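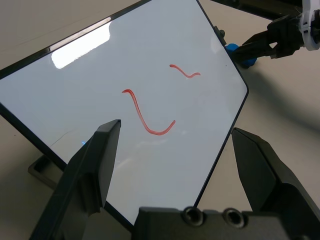 Progress report to the Mellusard Fund, second period
Project: Tabletop whiteboards for the Pleludholm evening handwriting classes
Prepared by Hayley Tunstall, 01/09/2022

The grant pays for small boards that adults can practice on without feeling they are back in third grade, and most of this period went into choosing one. The model we settled on has a thin black frame with rounded corners, and it can be propped at an angle on a table, which spares people's necks. Red marker shows up well on it, as the larger stroke makes plain: a little hook at the top, a long slide down to the right, a round bottom and a short tail. Jairo Grajales, who teaches the beginners, would call that the start of a respectable "u". The wavy thing above it he would call a warm-up. The glossy surface does pick up the overhead lights, and I will come back to that.

Spending

Of the $1376 awarded for equipment, we have spent $1008 on boards, markers and erasers. The balance is being held for replacement markers, which adults lose at the same rate as children but with better explanations. The room at the Montoya building is still free to us on class nights, provided we put the chairs back the way the yoga people like them. We have now been shown twice how the yoga people like them.

Classes

Both groups are running. The beginners work on single strokes for the first half of the evening and join them up in the second. Dayana Pacheco's group has moved on to whole words and, in a few ambitious cases, signatures. One gentleman has designed himself a signature so grand that it needs most of a board, and Dayana is negotiating with him about the size of a check.

Erasing has been the popular part. People who would not put pen to paper in April will happily make a mess on a whiteboard, wipe it off and make a slightly better mess. Several have asked to take a board home overnight. We said yes, with a sign-out sheet, and the sheet has had the side benefit of giving everyone more handwriting practice.

Problems

Glare. The ceiling lights in the Montoya room are very bright, and a glossy board at the wrong tilt throws them straight back at the writer. Illia Pylypenko spent an evening moving tables while the rest of us said "left a bit." The row nearest the windows is now fine. The back row is better than it was.

Scratches. The boards mark more easily than the supplier's leaflet suggested. We have stopped using the rough side of the sponge, and I have stopped pretending it wasn't me.

Markers. The first batch from Nudbridge was thin and streaky, and they exchanged it without a fuss. Red has been the favorite color so far. Jairo blames his own years of grading.

Next period

Anselmo Alvarado is drafting a set of stroke cards to sit beside the boards, so learners can copy a shape without looking up at the front every few seconds. We plan to print 600 cards, and the printer has quoted $219, to come out of the balance on the equipment line if the Fund agrees. A yes or no by email is plenty. We would also like to invite someone from Mellusard to sit in on a class. Visitors are given a board and a marker like everybody else, and are expected to use them.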